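4. Findings: how the truck route became the argument

4.1 Before the vote

The Fodor quarry had been there for decades and hardly came up in council papers. What changed was the route. The old access road went north, away from houses. When the operator asked to extend its hours it also asked to send trucks south through Buvau, past the school and over the narrow bridge. Two requests, one form. Most residents we interviewed had only heard of the second.

We coded minutes from six meetings of Getstead council and the 220 written submissions recieved during the comment period. Coding scheme in the appendix. Submissions that were plainly the same letter signed by different people were kept as separate items, as the council did the same. A petition with over 700 signatures was lodged late and is treated separately, see 4.3. The council did not number it as a submission and the planning staff never summarized it.

Noise and road safety dominate the written material. Dust is third, well behind. Property values come up less than we expected from the earlier literature, and usually in the last paragraph of a letter, after something about children or the bridge. Jobs at the quarry are mentioned by supporters and opponents alike. Opponents tend to mention them first, then move on.

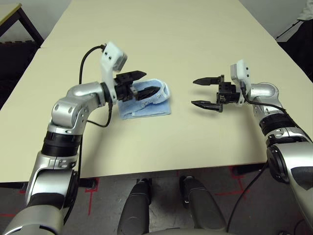

4.2 What councilors said they were deciding

Less agreement here. The officer's report framed the item as a change of conditions, narrow, technical. In the chamber it was debated as if the quarry itself was up for approval. Naheed Rizvi moved the original motion, to object to the southern route only and stay silent on hours. Cameron Imrie moved an amendment to object to both. The amendment passed. The amended motion then sat on the table for a month while staff asked for legal advice, and by the time it came back in September the operator had put in a revised traffic study, prepared by Dusura.

The revised study matters for the timeline. Councilors had it on the morning of the meeting. Residents did not have it at all. Several speakers in the public session were therefore arguing against truck numbers that had already been withdrawn, and the chair did not correct them. We don't read this as bad faith. The minutes show the chair asking staff twice whether the new figures could be read out, and getting no clear answer.

Interviewees disagree on what the vote meant. Some took it as a refusal. Legally it was an objection passed to the state assessor, nothing more, and the council had no power to stop the trucks. Staff we spoke to were tired of explaining the difference. One said the public notice used the word "decision" in the heading and after that there was no getting it back.
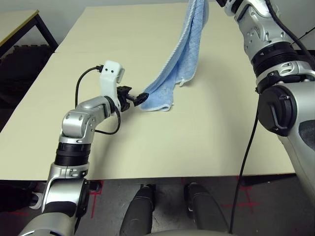

Elspeth Cowie disagreed that residents had misunderstood. In her account people on the Buvau side knew perfectly well the state would decide, and wanted the council on record anyway, "so that when the trucks come we know who to call." She felt the officer's report had been written for the operator and that the public session, at 6 in the evening, shut out anyone on a late shift.

Fiona Skinner made nearly the opposite point. For her the session was the only part that worked and the objection itself was a waste of staff time.

4.3 The petition

Lodged by Lewis Imrie two days after comments closed. Accepted by the clerk, noted in the minutes, not discussed. Of the 3 councilors who agreed to be interviewed, two said they'd read the cover page. None could recall what it asked for, which was a bypass road and not a refusal. So the largest single expression of local opinion supported a option that was never on the agenda, and was counted in the press as opposition to the quarry.
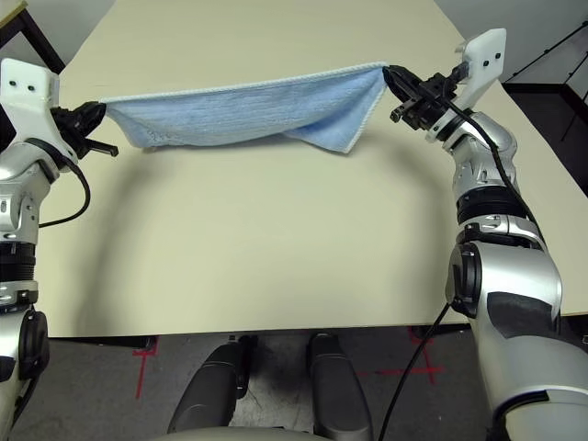
Figure 1. Light blue towel stretched between two robot arms over a cream-colored table.

We come back to the bypass in Section 5. For now only the sequence: route first, hours second, bypass never. Later interviews were done after the state assessor had published its draft conditions and may be colored by that. The draft kept the southern route in daytime, with a speed limit at the bridge. Both sides told us they had lost.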